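Search the help pages
Search
Enter keyword

Handheld gripper slipping on smooth round stuff, then won't open all the way

Posted 9 September 2023 by plate_duty

Hi all, quick one, typing this between runs so sorry for mess.

We do fruit and veg pick and place with two hand-held grippers, left and right. Two finger type, ribbed pads. Task is simple, move produce onto a plate, arrange it, take it off again. Was fine since February. 2,088 good runs logged and then this week it all goes sideways.

What happens: right hand closes on a tomato or an orange, gets it an inch up, fruit squirts out. Drops. Then when I let go of the trigger the fingers stop short of full open. Have to pull them apart by hand. Left hand is fine, same pads, same age.

Tried so far:
- wiped pads with damp cloth
- swapped the trigger spring (had a spare in the Tenivum kit)
- restarted the logger, did nothing obviously
- squeezing harder. Split a tomato. Don't do that

Log says the opening width is normal even when I can see its not. That's the part that bugs me. Do I have two problems or one? Don't want to send it back to Vavstead if it's a 30 minute fix, last time it was gone for weeks.

Replies

biswas_bench
Sounds like one problem to me. Sticky joint pin. If a finger linkage is dragging, the trigger feels closed but the pads never meet the fruit square, so you're holding it on one edge of the pad. Round + shiny + one edge = gone. Same drag stops it opening.

Take it off the job first and unplug it. I mean it, I've had a finger snap shut on my thumb while I was poking around in there.

Then open and close by hand, slow. Feel for the notch. Ours was gummed up with dried juice, citrus is the worst, sets like glue. Cotton swab, alcohol, work the joint back and forth, let it dry, do it again. No oil!! Oil creeps down to the pads and then you really will be dropping things. Took me 2 goes.

Width reading: depends where your sensor sits. If it's reading the trigger side and not the fingers it will happily say "open" while the fingers are stuck. We lost a whole batch of data that way before anyone noticed. Check yours before you trust anything from this week.

noodle_arm
just buy new pads

plustimham_user4
Pads alone won't fix the not opening part. But do check them. Mine had a waxy film from the fruit, a damp cloth just smears it around. Dish soap and warm water, rinse, dry. Night and day.

I'd go with the pin answer above, and do the checks in this order so you don't chase your tail like I did:

1. Unplug, look at both grippers side by side with fingers open. If one linkage sits differently to the other you've found your side.

2. Cycle each one by hand 30 times with nothing in it. If it hangs even once, clean the joints. Don't just do the one that hung, do all 4 pins on that gripper if yours has 4.

3. Test on the real produce, not a foam block. Foam forgives everything. Fingers wide before you come in, pads either side of the fattest part of the fruit, close, hold, lift a little, set it down. My test table is a plate with an orange on it, then a tomato and more round fruit down beside it, so I get shiny and dimpled skin in one go:

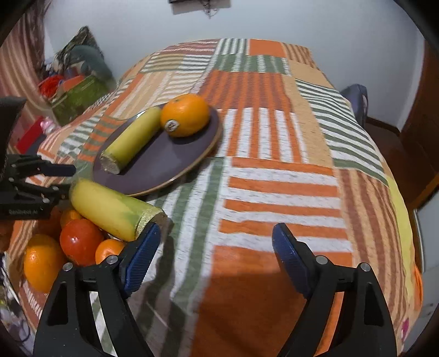
4. Write down width from the log and width off a ruler, at full open and at closed. If they don't agree then it's the reading, recalibrate before you record anything else. And mark this week's runs as suspect, don't delete them, you may want the good left hand stuff.

If it still hangs after step 2 it's likely a bent link. I wouldn't try to straighten it, ours never ran true again after somebody did. Swap the part.

plate_duty
OK unplugged and cycled it. It hangs, one pin, inner one on the right finger. Orange gunk all round it. Cleaning now. And yep, width is read off the trigger. Going to be going thru this week's logs all evening. Will do the ruler thing tommorow and post the numbers.

Contact us | Copyright Plustimham Help Community | Back to top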